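Teaching a Robot Arm to Handle a Shopping Basket by Teleoperation
Project report, Robotics Practicum
Delia Pereyra

1. Background

Our section was asked to pick one household or store task and get a robot arm to learn it from human demonstrations. I chose the shopping basket. The full task, as I wrote it in my proposal, was to reach down to a basket on a table, take hold of the handle, lift it clear of the surface, and set it down again in the same place.

It sounded easy when I proposed it. A basket is light and the handle is large. The trouble is that the handle is thin where it matters, it can move when it is touched, and the basket body swings once it is off the table. A person corrects for the swing without thinking. The operator of a remote arm has to see it first and then correct for it.

I worked under the name Draredine, which is what the lab calls its set of basket and bag tasks. The other students in the section worked on other tasks in the set, so some of the scripts described here were shared.

2. Ways of showing the task

There are two ways to show a task to the arm in our lab. One is to put the arm in its free mode and push it through the motion by hand while the joint positions are recorded. The other is remote control, where the operator moves a smaller leader arm and the working arm follows.

I tried hand guiding first. It was quick to learn, and the paths were smooth on the approach. However, my own arms and shoulders were in front of the head camera for most of each recording, and the model would later have to work from pictures with no person in them. I also found that I was pushing the gripper onto the handle harder than I meant to, because I could not feel the contact through the weight of the arm. I made five recordings this way and did not use them in training.

Everything after that was done by remote control. The leader arm is an Iltent kit that an earlier class put together. It has no force feedback. The operator watches the head view on one monitor and the wrist view on another.

3. Setup

The basket was placed on the work table in front of the robot. The area is laid out as a mock street with a painted crosswalk, and the furniture on it is left where it is between sessions. I decided not to hang a plain screen behind the table. A plain background would have made the pictures easier to learn from, but the arm is meant to work in places that have other things in them.

The recording software saved the joint positions of both arms, the gripper opening, and the camera views with a shared clock. Each attempt was saved as a separate episode. I started and stopped the recording with a foot pedal so that both hands stayed on the leader arm.

Figure 1. Views from the head camera and the wrist camera during the basket work.

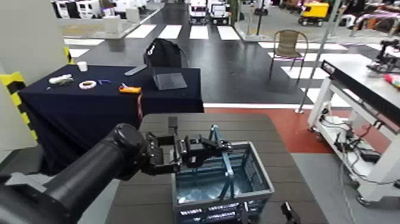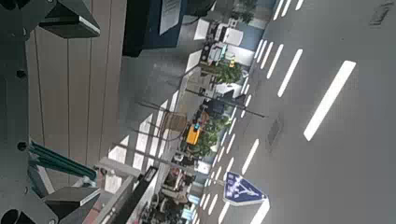
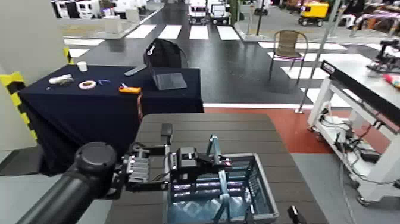
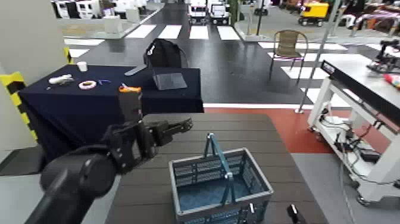

4. Collecting the demonstrations

I set a goal of 500 episodes. Before each one I moved the basket a little and turned it by hand. At first I did this by feel, and when I plotted the starting positions after the first Monday session they were bunched up near the middle of the table. After that I used a printed list of positions made with a random number script and followed it in order.

The rules for an episode were as follows.

Start with the gripper open and above the table.
Move down to the handle without stopping if possible.
Close on the handle once. If the first close misses, open fully and try again.
Lift, hold still until the basket stops swinging, and lower.
Open the gripper and back away before pressing the pedal.

I kept the episodes with a missed first grasp as long as the second one succeeded. My reason was that the model would miss sometimes too, and it needed to have seen what comes next. Episodes where the basket tipped over or slid off its position were marked as failed and left out.

My speed changed a lot over the project. The early episodes have long pauses above the handle where I was looking from one monitor to the other. In the later ones I hardly looked at the head view at all once the gripper was close. This is a problem with the data that I did not plan for. The early and late episodes show two different ways of doing the same thing, and the pauses in the early ones have nothing to do with the task. I trimmed the longest pauses with a script, but I did not want to trim all of them, as some were real waits for the basket to settle.

I reached 500 saved episodes in March. After I went through them and took out the failed ones and the ones with a dropped camera feed, 51 fewer were left to train on.

5. Training

I used the lab's standard imitation learning code with few changes. The inputs were the two camera views and the current joint positions, and the output was a short series of target positions for the arm. I trained once with both cameras, once with the head camera alone, and once with the wrist camera alone.

The first training run was wasted. The gripper opening had been saved on a different scale for the leader arm than for the working arm, and the model learned to close the fingers only partway. I found the mistake by replaying a recorded episode on the arm and watching it fail at something I had done correctly. I should have replayed an episode on the first day.

6. Results

I tested each model on 11 starting positions that were not in the training list. A trial counted as a success if the basket was lifted, held, and put back upright without help.

The model with both cameras did best, with nine successes. The two failures were at the far side of the table, where the arm was close to full reach and came at the handle from a low angle. The head-only model managed five. It nearly always arrived at the right area but closed its fingers beside the handle. The wrist-only model managed three. When the handle was in view it did well, and when it was not, the arm drifted sideways and did not come back.

I also ran the two-camera model with the basket turned so that its narrow end faced the robot. There were few episodes like that in the training list, and I stopped the test after the gripper pressed down on the rim twice. I did not count these trials.

The lift was the weakest part in every model. The arm began lowering the basket while it was still swinging, although I had tried to wait each time. My guess is that the hold looks almost the same from one moment to the next, so the model has little to tell it how long to stay there.

7. What I would change

I would practice on the leader arm for a full session before saving anything. I would also ask a second operator to record part of the set. All of the episodes are mine, and the model may have picked up habits of mine that do not help.

The Cloutier grip pads that the lab ordered came too late for this project. With softer pads the handle might slip less during the lift, but the data would have to be recorded again, since the fingers would look different from the wrist and close to a different width.

A way of feeling the contact at the leader arm would help most. I relied on the wrist view to tell me when the fingers were on the handle, and at a low angle I often could not tell. The Kunwood leader arm in the other lab has a simple force signal, and I have asked to use it next term for the bag task.

The episodes, the position list, and the trimming script are in the Draredine folder on the section drive. The gripper scale is corrected in all of the files there, so anyone using them should not apply the correction a second time.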